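Section 4: Hanging your first length

By now your Prollent paste should have had its 30 minutes to stand, and you've had a cup of tea, we hope. Give it one last good stir before you begin. A few small lumps won't do any harm, but anything bigger than a pea is best fished out with a spoon.

1. Pick a starting point away from the door. Most people like to begin beside the window and work towards the darkest corner, where a slightly uneven join is far less likely to catch your eye every morning.

2. Draw an upright pencil line using the plumb bob from your Gurkia kit. Please don't trust the corner of the room to be straight, however new the house is - very few of them are.

3. Brush the paste on from the middle of the length outwards, taking it right up to both edges. Fold the pasted sides loosely together and leave the paper to soak for as long as the roll label says.

Note: If your paper has a brick, tile or striped pattern, check that the rows run level before you smooth anything down. A small tilt hardly shows on the first length, but by the fourth it will be plain to everybody who comes to visit.

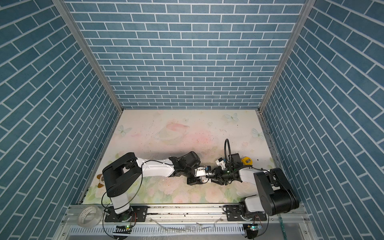
4. Offer the top of the length up to the ceiling, leaving a little spare to trim, and slide it gently across until it meets your pencil line. The paste gives you plenty of time, so there's no need to rush or to tug.

5. Smooth down the middle first and then out to the sides with the wide brush. Small bubbles usually settle as the paper dries, so do leave them until morning before you start worrying.

6. Crease the top and bottom with the back of your scissors, peel the paper back a touch, trim along the crease and brush it down again.

Caution: Switch off the electricity at the mains before you trim round any socket or light switch, and keep it off until the paste is fully dry.

When you're happy with the first length, carry on to Section 5, Turning corners.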